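Ticket 361: Perno drops grasp width on clear plastic
Component: perception / width estimator
Status: open

Replaying Skadside episodes through Perno, the width estimate falls to zero whenever the fingers close on a crumpled clear bag. Opaque items are fine. Depth returns are patchy on the plastic, so the filter rejects the lot.

Tried: confidence threshold from 96 down to 70. No change. Turned off the colour mask. No change.

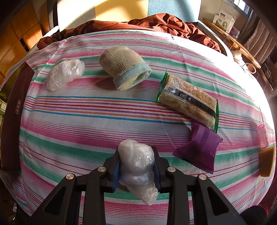
Switching to fingertip tracking with a 30-frame window holds the width through the grasp. Striped bedding still throws the odd false edge. Patch is on the Isis branch, needs review before merging.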